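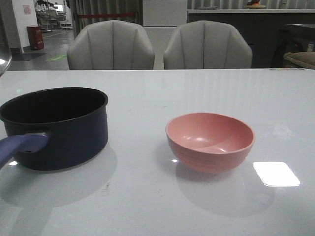

Maintained by the Lirel kitchenware group. Last edited 04/04/2021.

Lirel Tabletop Cookware: read me first

Contents of this release: 400 photographs of pots, pans, bowls and a few other kitchen things on a table, plus one text file of notes. Everything is everyday household ware. There is no food in any of the pictures.

What the set is for

We put it together to sort kitchen items by shape, color and likely use. The first people to work with it were writing catalog entries for secondhand shops, and the categories still show that. A deep pot with one long handle is a saucepan. A pot with two short handles is a stockpot, whatever its size. A bowl is a bowl unless it has a lid, and then it goes under storage.

The black saucepan with the purple handle and the pink bowl are a typical pairing: one cooking vessel, one piece of serving or mixing ware, with open table between them. Both are deep and round, and early sorters who went by outline alone kept putting them together. Use the handle first, then the wall. The saucepan has straight sides, while the bowl flares a little at the rim.

Folders

mutis -- 139 pictures, mostly single items
sepulveda -- 80 pictures, pots and pans shown with a bowl or cup
zotine -- everything else, including 41 pictures of lids and utensils

The second folder is named for Sepúlveda but written without the accent, since some older unzip programs garble it.

Notes on color

Color names are plain words: black, purple, pink, gray and so on. For a pot with a handle in a different color, the body comes first and the handle second, so "black / purple". Bowls get one color unless the inside and outside clearly differ. Salmon is filed under pink.

The table is light gray and glossy. Dark pots show up in it as a soft blur, and bright patches of light are common. Reflections are not items and have no entry in the notes file. Clear items are harder. If only a sliver of something transparent is showing at the side, it is entered as "clear, unidentified" and left at that.

Known problems

Sizes are missing for most of the bowls. We had planned to add rim widths in June and may still do so.

"Saucepan" and "milk pan" were both used in the mutis notes. Treat them as the same thing.

Some handles run out of the picture. Handle length is left blank for those.

Changes

1.1 -- merged cups and mugs, fixed spelling in the zotine notes
1.0 -- first release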